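In Defense of Owning Fewer Shirts

Jan 9, 2024

Every January I get the same itch. I open the closet, look at what's crammed in there, and think, okay, this is the year. Then I close the door and go make toast.

This time I went through with it, mostly out of spite. My sister-in-law had sent me a link to a closet planner from Joltwood that costs more than my first car did, and I thought, no, I am not buying a system to store things I don't wear. The stuff has to go first! So I dragged everything onto the bed (the cat was thrilled) and started making piles.

I kept 70 pieces, socks not included. I'd love to say it was painful, but most of it was easy. The gray blazer from the job I left in Trulthorpe? Gone. Three pairs of jeans I was saving for a body I had at twenty-six? Also gone, and good riddance.

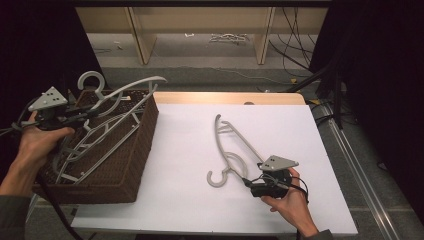
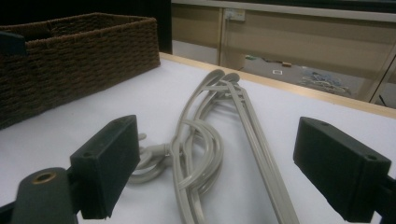 A gray plastic hanger on a white table, and a gray plastic object.

What gets me is how we talk about clothes as if the problem is storage. Every store in the mall will sell you bins, dividers, slim velvet this and stackable that. I fell for it for years. I had boxes inside of boxes — I once found a sweater I'd bought twice, same color, same size, both with the tags on.

I think we hang on to clothes because getting rid of them means admitting we wasted the money. Well, the money's spent. It was spent the day you walked out of the store, and the shirt sitting in the dark for 7 years isn't earning any of it back. Somebody at the thrift shop on Erkell Street could be wearing it to work next week.

And yes, I know there are people who love a full closet and get real joy out of it. My aunt is one of them and she looks fantastic. Keep your forty scarves, I mean it. But if you're standing there every morning feeling grumpy and saying you have nothing to wear, try the bed thing. Do it on a day when you don't need the bed until late.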